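Evstead Property Services Network
Forum index > Interior Rooms > Storage and Floor Care

Topic: Low cabinet, loose cables and mop storage in Room 115

L_Fortin
Member, Pelletier site
Posted 8:40 AM

I am requesting the views of members on the storage arrangement in Room 115 at the Pelletier building. The room was refitted in May with a wood-look floor and a dark baseboard. It is used for several purposes during the week, and the contents of the low white cabinet have changed each time a different group has had the key.

At present the cabinet serves as the storage point for cable. A coiled white cable and its fittings are kept in the bottom, near the floor. The remaining cables, together with a white power strip, have no assigned place and are lying on the floor on the opposite side from the brick wall. The mop is also without an assigned place and is left leaning against the back wall, head down on the planks.
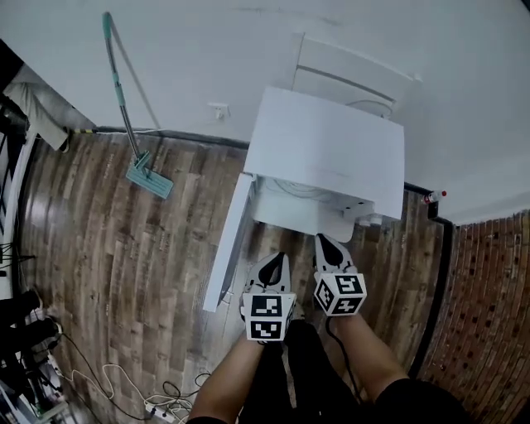 My proposal is as follows. The cabinet would be designated for cables only. Each cable would be coiled, tied and labeled with the room number. Cleaning equipment would leave the room entirely and go to the closet at the end of the hall, which is shared with Room 9. The striped yellow-and-black cable would stay along the wall until the electrical contractor has confirmed what it serves.

I would appreciate comments on three matters: whether cables should be kept at floor level at all, whether the cabinet door should be retained, and whether the shared closet is suitable for a flat mop with a handle of full length.

Laurier Fortin
Room Standards, Pelletier

avram.s
Member, Isbridge
Posted 9:15 AM

Thank you for the clear statement of the problem. We dealt with the same questions at Isbridge when our activity rooms were refitted.

On the first matter, I do not recommend keeping cable in the bottom of a cabinet that stands directly on a mopped floor. Any excess water will go under the door. Our practice is to mount hooks on the inside of the cabinet wall at mid height. One hook carries no more than 2 coils. With more than that, staff take the front coil off, place it on top of the cabinet, and it stays there.

On the second matter, please keep the door. An open-fronted cabinet in a shared room becomes a place for lost property within a week.

On the third, I have no objection to the hall closet, provided that someone measures it. Ours was too shallow, and the mop was moved back into the room by the evening crew without any notice being given.

Sânziana Avram
Interior Services, Isbridge

baseboard_and_trim
Member
Posted 9:52 AM

I must disagree with the previous reply on hooks. Many flat-pack cabinets have thin side panels, and a hook under load will pull out of them. Before anything is attached, the model of the cabinet should be established and the manufacturer's load guidance should be consulted. A shallow plastic bin with a lid, placed on the cabinet floor, gives the same protection from water and requires no drilling.

I also question whether the mop should leave the room. Wood-look flooring with a gloss finish shows every footprint. If staff have to walk to a closet at the end of a hall, the floor will be wiped less often. A wall clip beside the cabinet would hold the handle upright and keep the head off the planks. The outlet to the left of the cabinet must of course be kept clear.

L_Fortin
Member, Pelletier site
Posted 10:20 AM

Both replies are noted with thanks.

The cabinet was transferred from another building and I have not been able to establish the model. I am therefore inclined toward the bin. I will measure the interior this afternoon.

Regarding the wall clip, the outlet limits the available space on that side. The brick side is outside the part of the wall we are permitted to drill. I will ask whether a clip with adhesive backing is acceptable to the building owner.

north_hall_ops
Member
Posted 11:05 AM

Could the original poster confirm whether children use the room? The answer affects the entire discussion. If they do, loose cables on the floor should be dealt with before any decision is made about hooks, bins or clips.

L_Fortin
Member, Pelletier site
Posted 11:31 AM

The question is a fair one and I should have addressed it in my first post. A family group has the use of the room in the mornings, and some play items are kept there throughout the day. Along the wall there is a small white toy appliance with a round window in the front, which the inventory lists as "play laundry" and which several parents refer to as the stove. A white frame with thin legs is with it and has no inventory entry of its own. Small pieces are also left on the floor near the baseboard from time to time, including the light-blue one that I have now asked the group to identify.
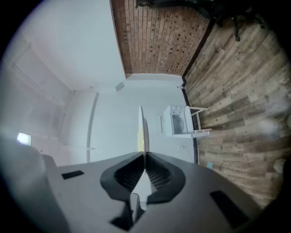
The current rule requires that all play items be returned to the storage cart by noon. The rule is not being followed, and I accept that the cart may be the difficulty. It is kept at the other end of the corridor, and the larger items do not fit on its lower shelf.

avram.s
Member, Isbridge
Posted 12:04 PM

In that case I would revise my advice on the order of work.

The power strip and the cables attached to it should be taken up from the floor at the end of every session in which they are used. A cable that has to remain in place should run along the wall under a fixed cover. This applies equally to the striped one. I would not wait for the contractor to identify it before having it covered, although nobody should unplug it in the meantime.

For the play items, our rooms have a marked zone. We used low-tack tape on the planks for a trial period and replaced it with a mat once the position was agreed. Large items remain in the zone all day, and only loose pieces go to the cart. Compliance improved when staff no longer had to carry the heavy items down the corridor.

tessel_quarter
Member
Posted 12:47 PM

A caution about tape on that type of floor. We used a product described as low-tack on a similar surface and it left residue along the full length of every strip. Removal took one of our staff most of a morning, and there is still a dull line visible near the window. Please test in a corner first, or go directly to the mat.

baseboard_and_trim
Member
Posted 1:10 PM

I support the mat and I do not support the marked zone as a permanent home for play items. A shared room should be returned to a neutral condition between bookings. The afternoon groups pay the same rate as the morning group and are entitled to the same floor. If the cart is too small, the correct response is a larger cart.

avram.s
Member, Isbridge
Posted 1:26 PM

With respect, a larger cart occupies floor space as well, and it has wheels. I would rather have one toy appliance standing against a wall, where every group knows to find it, than a cart that is parked in a different position each day.

baseboard_and_trim
Member
Posted 1:34 PM

The cart would be parked in the corridor recess. That was the arrangement at the Brodus building for the whole time I worked there.

north_hall_ops
Member
Posted 1:58 PM

The corridor recess at Brodus was later classified as part of the exit route and the carts had to be removed. Please check the status of any recess before purchasing equipment to fill it.

On the cabinet, may I suggest a simple catch at the top of the door, out of reach of small children. If it is to hold cable and fittings, it should close and remain closed during the morning session. The catch we use is a magnetic type and costs less than the labels.

L_Fortin
Member, Pelletier site
Posted 3:45 PM

I have now taken measurements. The cabinet interior will accept a bin 50 centimeters wide with the door closed. The hall closet will accept the mop only at an angle, with the head resting on the vacuum cleaner, and I do not consider this acceptable.

Subject to approval, the following will be put in place at Pelletier:

Cable goes in a lidded bin inside the cabinet. Coils are tied before they are put away. The power strip goes in the same bin, on top.

The cabinet door is fitted with a high catch and is kept closed in the mornings.

The mop stays in the room on an adhesive wall clip, with the head clear of the floor. If the owner declines the clip, the matter comes back to this thread.

A mat is placed along the wall for the toy appliance and its frame. Small pieces go to the cart at noon, as now.

The striped cable is covered this week. The contractor will be asked to identify it on the next visit.

I recognize that the mat does not have unanimous support. It will be reviewed when the summer bookings have been completed, and the afternoon groups will be asked for their views in writing.

baseboard_and_trim
Member
Posted 4:02 PM

My objection to the mat stands, but I have no further objection to the remainder. Please specify the mop head as well as the clip. A flat head left to hang damp against painted wall will mark it, and a clip with a longer arm avoids the contact.

tessel_quarter
Member
Posted 4:30 PM

Please also check the backing of the mat against the flooring supplier's care sheet. Certain rubber backings discolor this type of plank. Felt-backed mats have given us no trouble, although they do slide and will need a corner grip.

L_Fortin
Member, Pelletier site
Posted 4:41 PM

Both points have been added to the purchase request. The care sheet is held at the Isbridge office. Ms. Avram, I would be grateful if you could forward a copy.

avram.s
Member, Isbridge
Posted 4:55 PM

Sent to your building address. The section on mats is on the reverse.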